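A protective stop that doesn't stop

The fault was in run 1587 of the drawer routine on the Bautista bench. The arm took hold of the drawer handle, pulled to the end of travel and kept pulling. The force limit should have cut in within a few milliseconds of the drawer reaching its stop. It did not, and the whole organiser unit started to slide forward across the worktop with the drawer fully out. Virgilio Bañez was standing at the emergency stop and pressed it. No injury, no breakage, one set of scuffed finger pads.

I have put off writing this up because my first two explanations were wrong.
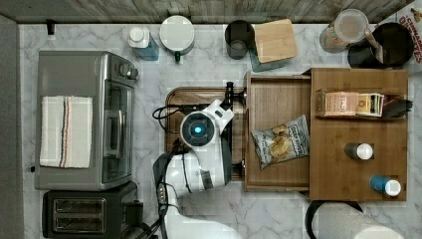
The first was the limit value. We run the Pledeck controller with a pull threshold of 28 N, and I assumed someone had raised it for a stiffer drawer and left it there. The parameter file was unchanged since April. I read the value back from the controller itself in case the file and the running configuration had parted company, and they matched.

The second was the sensor. A Vikerau force sensor in the wrist has a known temperature drift, and the bench had been on all morning. I hung the calibration weight from the flange and got the correct reading, then left it there through lunch and got it again. Whatever drift there was would not account for a limit being missed altogether.

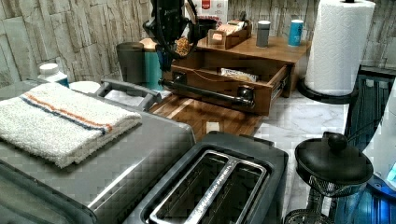

Rowena Mangubat
29 November 2025

What remained was the order of events, so I went through the log by hand. At line 2196 there is a sensor zeroing command. It is a normal command and appears once at the start of every run, with the fingers open and clear of everything. In run 1587 it appears a second time, after the grasp and partway through the pull.

The cause was a retry. The Satitz gripper driver reported a dropped packet, the supervisor treated that as a failed start, and the recovery branch repeated the start sequence from the top. The start sequence includes zeroing. The arm was pulling on the handle when it happened, so the existing load was recorded as nought and the threshold was measured from there. The limit then worked exactly as configured, against a false baseline.

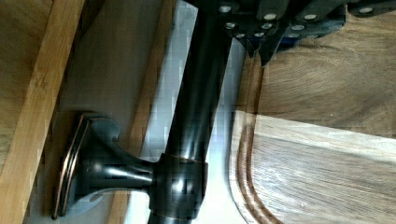 The size of the false baseline depends on how the fingers are loaded when the zero is taken, and a handle of this type is a poor thing to be holding at the time. The grip point shifts along it from run to run. The bar itself is a plain cylinder, but near its end it carries a collar wider than the bar, and a finger that rides up against that collar picks up a sideways load that has nothing to do with the drawer. I reproduced the fault with the grasp moved 2 mm towards the collar and the error was plainly larger. With the grasp at mid-span it was smaller, though still enough to mask the drawer's end stop.

Three changes have gone in. Zeroing is refused unless the gripper reports open. The recovery branch no longer shares code with the start sequence; it holds position and waits for an operator. There is also a separate check on travel, so that a pull longer than the drawer can physically open ends the run whatever the force reading says. I should have had that last one from the beginning.
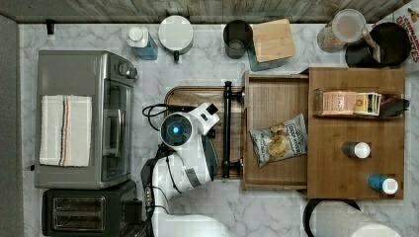 Can the operator still zero the sensor by hand during a run?

Only with the gripper open. The manual button goes through the same check as the automatic command, and a refused request is written to the log with the finger position at the time.

Still outstanding: the dropped packet. The cable has been reseated and the error has not come back, which I don't count as a diagnosis. Virgilio is logging the bus separately and I will add a note when there is something to add.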